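Where Do the Egg Cartons Go? A Student Report on Packaging Reuse in Shared Kitchens

By Vaughan Donnelly, Household Systems, spring term
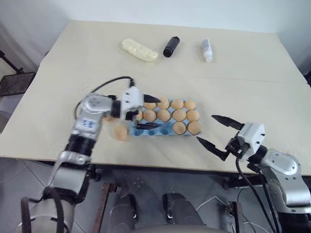

Why do people keep empty egg cartons? Mostly because they plan to use them for something, and the something never gets a date.

I came to this subject through my own cupboard, which I share with three roommates and a leaning tower of cartons. My instructor, Gebhard Eberhard, had asked us to pick a household habit and study it properly. I proposed sleep. He suggested I look closer to the kitchen.

Background

Egg cartons come in molded pulp, foam and clear plastic. Pulp can usually be recycled with paper or torn up for compost if it is clean. Foam is a problem in our town, where the curbside program won't take it. Clear plastic depends on which sheet of instructions you read, and our building has two sheets, taped up side by side, that disagree.

People also reuse cartons, or say they do. The uses I heard most were seed starting, paint mixing, sorting screws and giving them back to someone with hens. I was told about the hens a great deal. Very few people could name a person who had any.

Method

I left a one-page survey in the mail room of Dalen, the residence hall where I live, and got 60 usable replies. A further handful were returned with drawings of chickens, and I set these aside with some regret. I then put a collection box by the recycling bins and left it there until the end of the survey period. A sign on the box said "Egg cartons only." I would now write that sign larger.

I also visited two places that take cartons back. Gromo is a small grocery on the edge of campus with a shelf by the door for returns. Walirero is a community garden that uses pulp cartons for seedlings, mainly tomatoes and lettuce, which get planted out in May.

Results

The box collected 70 cartons, one umbrella and a quantity of pizza boxes that I am not prepared to discuss. Most of the cartons were pulp. Several still had a cracked egg stuck in the bottom, a thing I discovered by hand.

In the survey, people who cooked at home often were the least likely to save cartons. They tossed them the same day. The savers were people who bought eggs now and then and felt the carton was too nice to throw away. One reply said, "It has a lid. You don't throw out a thing with a lid." I have thought about this sentence more than any of my assigned readings.

Gromo's manager told me the store can't refill used cartons for its own egg case. The returns go to a farm supplier, who checks them and discards any that are stained or torn. Rules on reuse differ from place to place, so anyone planning to repack eggs should look up the local ones first. The garden is less picky. Walirero can use up to 700 cartons in a season and has never received close to that many, despite being a ten-minute walk from my cupboard.

Discussion

The cartons exist, the garden wants them, and the walk is flat. What seems to be missing is a moment when anyone picks up the stack and goes. I asked my roommates whether they would carry ours over on the way to class. All three agreed it was a great idea and looked at me.

A shared box did help, mostly by moving the pile from the kitchens to the hallway. If I ran this again I would empty it on a fixed day and rinse nothing, as wet pulp falls apart and the smell is hard to explain to guests — I tried, during a visit from my parents.

The survey has weak points. It reached one building, and people who answer surveys about egg cartons may have stronger feelings on the matter than the public at large. I also didn't ask how many eggs anyone ate, an omission Mr. Eberhard circled twice.

I delivered the 70 cartons to Walirero on foot, in two trips, and it was windy. The umbrella is still in the Dalen lobby if it belongs to you.

4 comments · 3 shares

Recent reports
The Stukico Bike Shed: Who Locks What
Laundry Room Wait Times in Dalen
Why the Second-Floor Toaster Is Always Set to High

Contact the Household Systems office | Copyright held by the student authors | Back to top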